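Viven Document Storage – Frequently Asked Questions

What can I send in for storage?
Flat paper records: letters, deeds, drawings, ledgers with the binding removed, and photographs up to the size of our standard tray. We do not accept film, glass plates or anything that has been laminated.

How are items logged?
Each item gets a number at intake. The number is written on the box label and entered in the Kurkeck index. It is never written on the item itself. The largest single deposit in the index holds 3,594 items, so please send a list if you have one.

What is the storage environment?
Relative humidity is held at 45 percent in the main room. Readings are logged every 45 minutes and are available to depositors on request.

How many sheets fit in a box?
A standard Bailly box holds 200 sheets of ordinary office paper. Heavier stock takes more room. Do not fill a box until the lid bows – the sheets at the top will curl.

Can I use my own boxes?
Yes, if they are acid-free and have a full lid. Boxes with metal staples are repacked at intake and the cost is added to your first invoice.

Should I remove paper clips?
Yes. Remove clips, pins and rubber bands before shipping. Leave stitched bindings alone and tell us about them on the deposit form.

Do you accept items in plastic bags?
For transport, yes. Clear zip-top bags are fine. For long-term storage we move the contents to paper folders unless the depositor asks otherwise in writing.

Clear zip-top bags, laid flat:
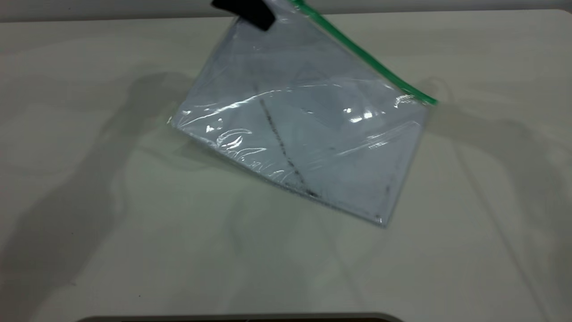
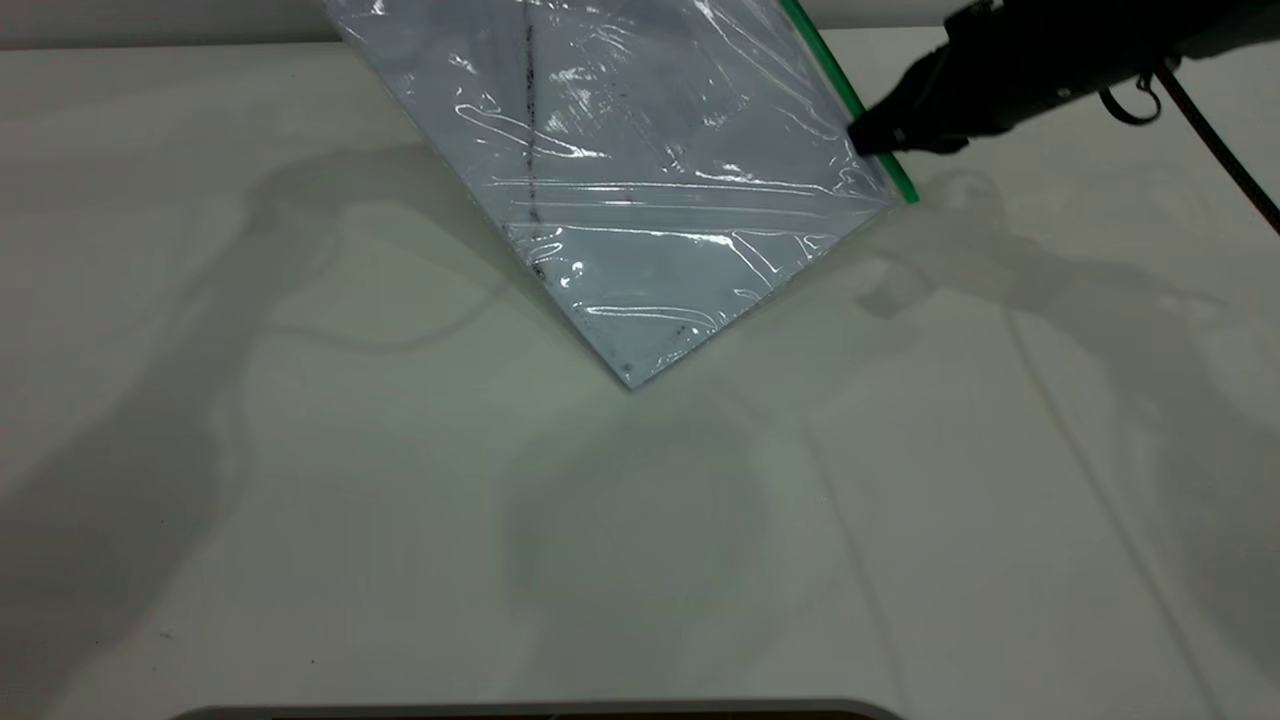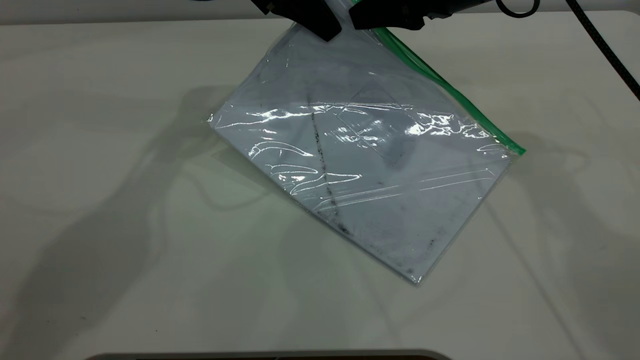
Items that arrive damp should be reported before shipping. Call first and do not seal them. Damp material goes to the Fudevier building, and intake there is open on Tuesday only.

Can I get an item back for a day?
Yes. Requests received before noon are filled the next working day. You will need the item number and the name on the account.

Who do I contact about a missing index entry?
Write to Ulises Ccori at the records desk. Include the box number and the month of deposit. If the box was deposited before the move in June, give the old shelf code as well.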